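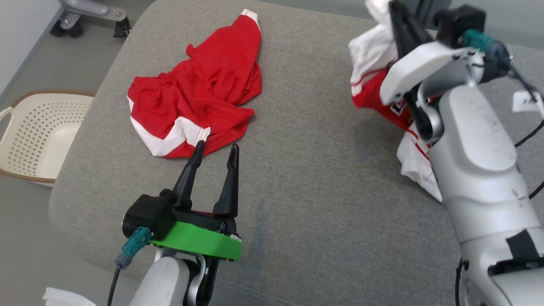 Buscar en el blog... Buscar

Preguntas que me hacéis siempre sobre vender ropa de segunda mano

Llevo unos años vendiendo ropa usada por internet (empecé con un armario que no cerraba, imaginaos) y me llegan las mismas dudas una y otra vez, así que las dejo todas juntas.

¿Dónde vendes?
Casi todo en Ginari, que es donde tengo mis valoraciones. Los abrigos los subo también a Bitilar, porque allí la gente busca más ropa de invierno y regatea menos.

¿Hay que lavar todo antes de subirlo?
¡Sí, por favor! Y sin suavizante, que hay compradores con la piel delicada y el olor fuerte echa para atrás a muchísima gente.

¿Planchas las prendas?
Las camisas y el lino, siempre. Las camisetas de deporte no, muchas llevan estampados que con la plancha se estropean. Las cuelgo en el baño mientras me ducho y listo.

¿Cómo pones el precio?
Miro a cuánto se ha vendido algo parecido, no a cuánto lo piden, que ahí cada uno sueña lo que quiere. Si un abrigo me costó 100 euros y está impecable, lo pongo a 45 y acepto ofertas razonables.

¿Y si nadie pregunta por una prenda?
Espero 20 días, cambio el título y bajo un poco el precio. Si sigue ahí en mayo y es de invierno, la guardo hasta el otoño y no me amargo.

¿Qué medidas hay que dar?
Para la parte de arriba doy tres: de axila a axila, largo total y manga. La talla de la etiqueta sola no sirve de mucho, os lo digo yo, que tengo una M de Nechyporuk en la que no me entra ni un brazo.

¿Aceptas devoluciones?
Si me he equivocado yo en la descripción, claro que sí, y pago el envío. Si es que el color no te pega con los zapatos... pues no, lo siento :)

¿Vendes ropa con taras?
Sí, pero lo cuento en la primera línea y con foto de cerca. Un botón que falta no espanta a nadie si lo avisas.

¿Puedo recogerlo en mano?
Solo en Ilatstead y por las tardes. Escríbeme antes por el chat de Ginari y quedamos.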